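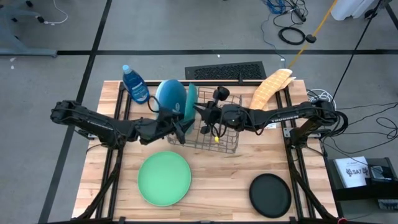 July 4, 2021. Dish rack again. Raimo Partanen still says the Harnico rack is good enough for the drying trials and I still don't believe him. The dividers are thin wire, and anything heavier than a side plate leans where it wants to. A big blue bowl only goes in tipped up on its edge, and then the teal plate has to stand right beside it. Fine for a kitchen at home. For a test where we're meant to compare how plates drain, I'd want a gap I can repeat.

Raimo's answer is to load the plates first and the bowl last. Tried that twice in June and ended up shifting everything anyway, so I'm not calling it a method.

Other doubts, while I remember:

- **Towel.** Waffle weave is supposed to be better than flat cotton. Says who? The Irklow sheet claims 400 g of water per towel and doesn't say how they wrung it out first. I'll weigh ours before and after, 17 goes, and see.
- **Soap.** Dale Vachon wants 2 ml per bowl of water. Nobody here measures soap when washing up, so I'd like a run with a plain squirt as well.
- **Dark plates.** Smears ought to show up more on black than on light green. If we score by eye, that's a bias, and the score sheet has no column for colour.

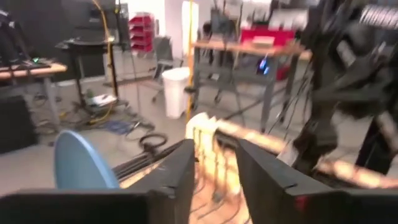

The score sheet also needs a line for who did the scoring. Dale marks harder than I do, and the Enthorpe figures (1,785 plates, all lumped together) are no use to us for exactly that reason. I've asked Lewis for the split by scorer. Not holding my breath.

To do: mark the rack wires with tape at fixed gaps. Find a second rack with wider slots - not another Harnico. Wash the towel once before weighing it, new ones never soak up properly.

Raimo to reply in the margin if he disagrees. He will.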